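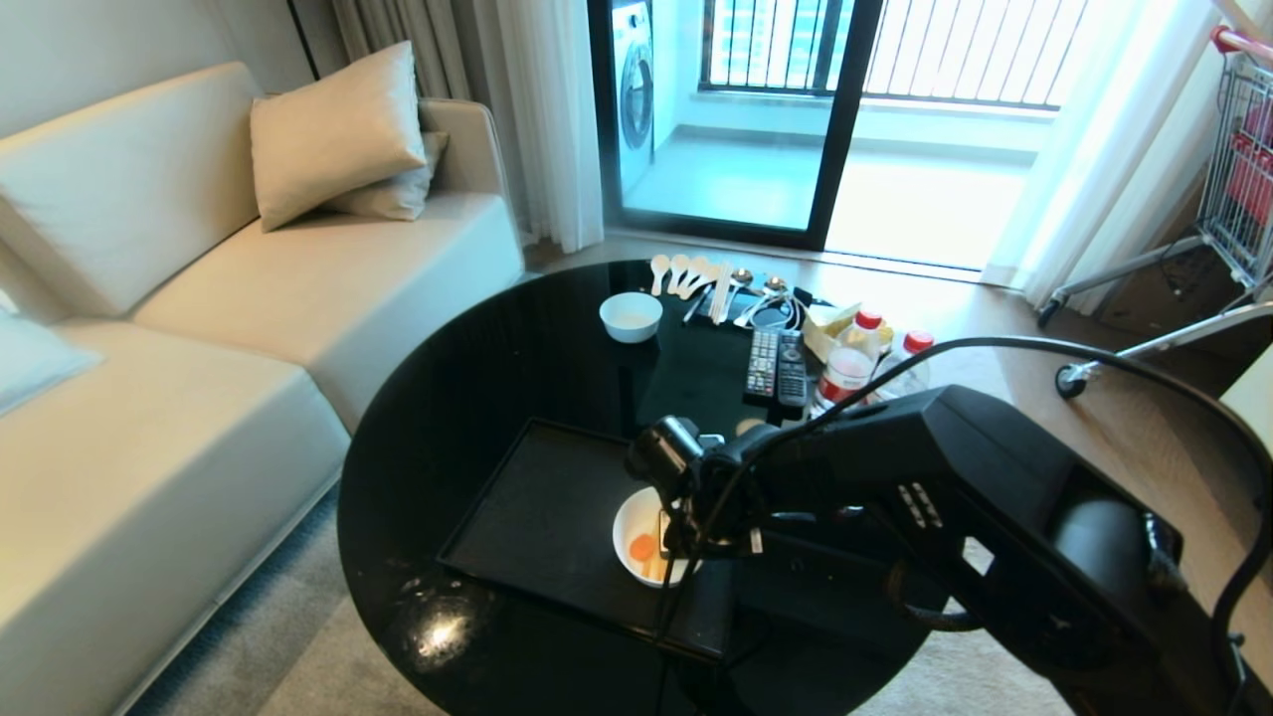 Figure 2. Living-room table, Sillbridge: tray, bowls, spoons and remotes sharing one surface.

Print this page | E-mail this page

3. What ends up on the table

I'll admit that when I planned the Plamatau study I thought the living room would be the easy part. Kitchens have drawers and cupboards and that awful corner shelf, so I gave them most of my time. A living-room table is one flat surface, right? Well, across the 11 homes we logged 1,865 objects, and the tables gave me more coding headaches than anything else in the house.

Figure 2 shows why I've grown so fond of the round ones. Look at how the spoons are laid near the back, white ones fanned out and metal ones next to them, and then right in front of the metal ones you get two remote controls lying side by side. Eating things and TV things, practically touching! In Saludo (my coding scheme, described in section 2) those belong to different groups, and I had assumed there would be some kind of border between them. On a round table there's no obvious corner to give the remotes, so the groups just lean on each other.

The tray is the other thing I'd point to. I coded every tray in two ways: as an object, and as a place. A tray with a bowl on it is still a place with room left over, and I wanted the log to keep track of the spare room too. The one in Figure 2 has its left portion free and a bowl of food toward the right. I coded it "part used," and I'm still happy with that. 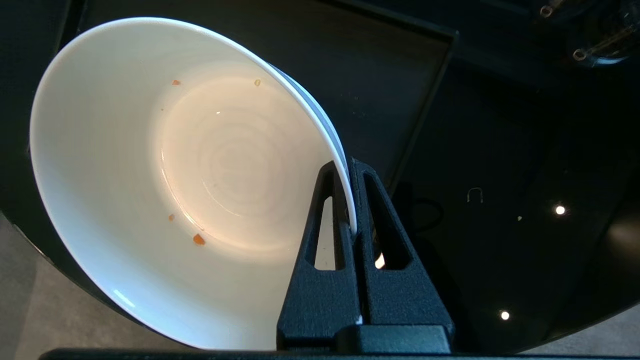
Page last changed: Mar 2, 2022

Bowls were harder. My first version of Saludo had only "full" and "empty," which lasted until I met a white bowl with four small crumbs in it. Is that empty? My mother would say it's dirty, and my brother would say it's ready for more chips. I ended up adding a third state, "traces," and went back through all the July logs to apply it (a long and very boring weekend, I don't recommend it). It did fix a problem I'd been having in Wollville, where bowls kept getting coded as empty by one coder and in use by another, and both had perfectly good arguments.

Traces matter for tidying, too. People in our interviews talked about empty dishes as things that could sit out for a while, but a dish with bits in it was a job. Same bowl, same spot on the table, completely different feeling about it. I'd love to say I predicted this. I didn't, and it isn't anywhere in the proposal.

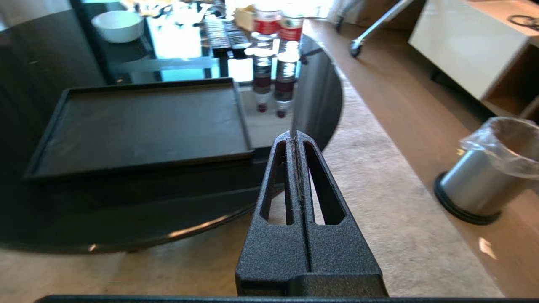 Bottles were treated as standing objects, along with vases, candles and anything else taller than it is wide. I had a hunch that tall things get pushed toward the far side so that people can reach over the low stuff without knocking anything down, and I kept a separate column for it. "Far side" is slippery on a round table, though, because it depends on which seat you pick. We settled on the seat closest to the TV remote, which sounds silly but gave us far fewer arguments than using the door or the window.

Open packets went in with food even when we couldn't tell what was left in them. I went back and forth on this one and may change it again for the Wollville follow-up.

Shared 11 times | 3 comments

Plamatau household objects project, Sillbridge | Contact | Copyright | Back to top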